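Room restocking (automation in small hotels)

Room restocking is the part of hotel housekeeping where everything a guest has used up gets put back — water, tea, soap, the lot. I did the job at the Hidton for three years before I started writing entries for this site, so forgive me if I wander off into my own stories now and then!

The Hidton is a small place, and until recently the only automation we had was a lift with opinions. Then the owners bought Skilterus, a system in two halves. One half is a planner that works out who restocks which room and when. The other is a trolley robot, the Culport, which brings supplies up from the store and waits in the corridor until you've taken what you need. What it leaves to people is the bit past the door.

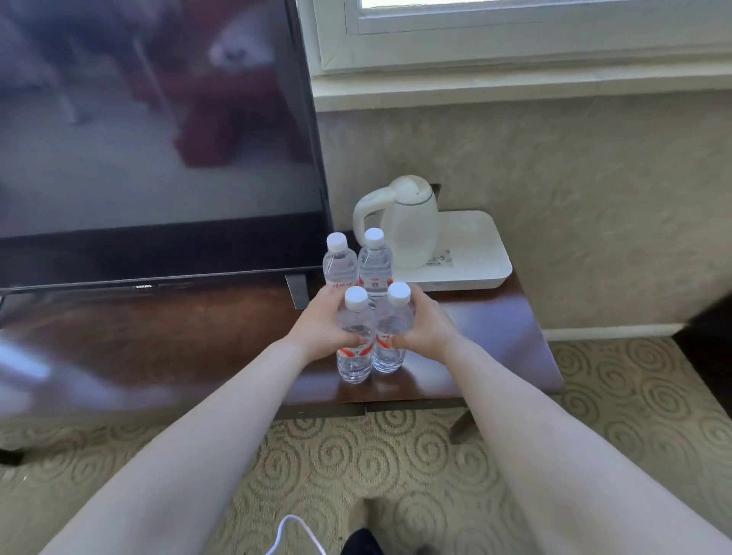
Bottled water on the table by the television and kettle.

Setting out water is the usual example in the trade, and it's a good one, as the work is fiddly in ways a planner can't see. Every room has its own furniture, the kettle tray gets in the way, and you need two good hands and a bit of sense (mostly about where guests like to put their elbows).

What changed for staff

The carrying went first. We used to haul packs up a back stair, and I can't say I miss it. The Culport takes up to 20 packs in one go and my shoulders are very grateful. The second change was the list. Selina Kuster, our head housekeeper, used to write it by hand and swap rooms about if somebody had a bad knee that day. The planner didn't know about knees. It took until August for her to get a button that let her overrule it, and after that the grumbling dropped off a good deal.

Pay stayed the same, which is still a sore point. Shifts got shorter for 4 of us, and that's a loss if you're paid by the hour, however clever the trolley is.
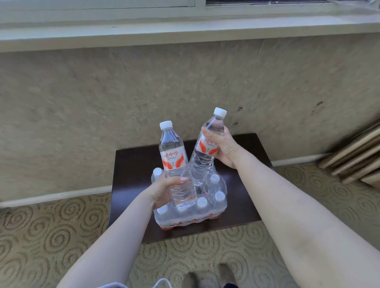 Entry by Rodel Manalastas | Hotels and Catering | April 2019

Unpacking

Shrink-wrapped packs are still opened and emptied by hand. The film bunches up, the bottles tip towards each other, and you learn to take one in each hand and get on with it. The Villalobos, a bigger hotel with 70 rooms, tried a machine for loosening the wrap and went back to fingers. I'm told it's still in their cellar.

Reader comments

Ainhoa Carretero: We have the same planner. Ours sends me to the top floor, then the ground floor, then the top floor again. Did Selina's button come with an update or did she have to ask for it?

Rodel Manalastas: She asked, and kept asking!

Enda Mac Giolla: Good entry, but you could say more about the hours. That was the big thing where I worked.

Contact the editors | © Hotels and Catering section contributors | Back to top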